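We use cookies to remember your settings. Accept | Manage

Home textiles > Summer bedding > Care notes

Tile mats: laying, clearing and storing

The Peltden store has had the summer mats out since the start of the week, and the same questions have come in from members as last year. Most concern the small-block type, in which rows of rectangular tiles are held together on cord. Édgar Chambi has revised the care sheet. The main points are set out below.

Size. Measure the mattress and not the bed frame. The mat should stop short of the mattress edge on both long sides, so that a strip of the sheet remains visible. A mat that overhangs puts its full weight on the outer cords, and these fail first. The Joleo mats are supplied 182 cm long and should not be trimmed.

Laying. Fit the bottom sheet first and pull it tight. Unroll the mat from the foot towards the headboard with the tiles face up. Wrinkles in the sheet under the tiles can be felt at night and will mark the fabric in time.

Daily clearing. Clothes left on a mat should be picked up by the waistband or collar and lifted, with no dragging. Buttons, zips and hooks catch between the rows – most snapped cords handed in at the repair desk have a thread or a hook still in them. Fold on the mat if there is no table, dark items in one pile, and move the piles off before sitting down. Chargers and power strips should be kept off the tiles.

Black and navy clothes on the tan tiles, with the pink sheet showing at the edge:

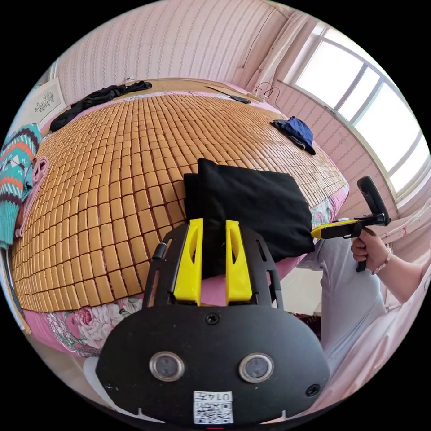
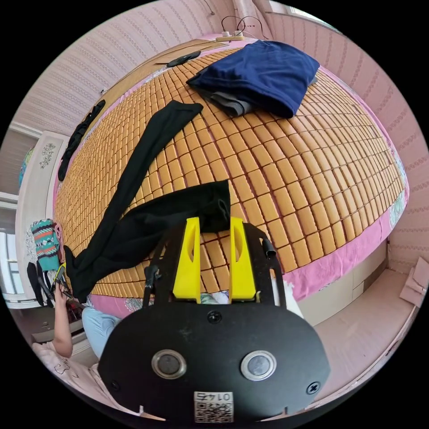 Cleaning. Wipe along the rows with a well-wrung cloth, then across them. Do not soak. Leave the mat flat for 40 minutes with the window open before anything is put back on it. The Quispe cleaner stocked last January is no longer recommended, as it left a film on the sample.

Storage. Roll, do not fold. The roll should be no tighter than 15 cm across the core. Tie it in two places with flat tape – string cuts into the edge binding.

Repairs. Trituseck cord is back in stock in the 11 m reel. Bring the mat rolled and mark the damaged row with tape. Single rows are done while you wait. Anything longer is left overnight and collected from the side counter.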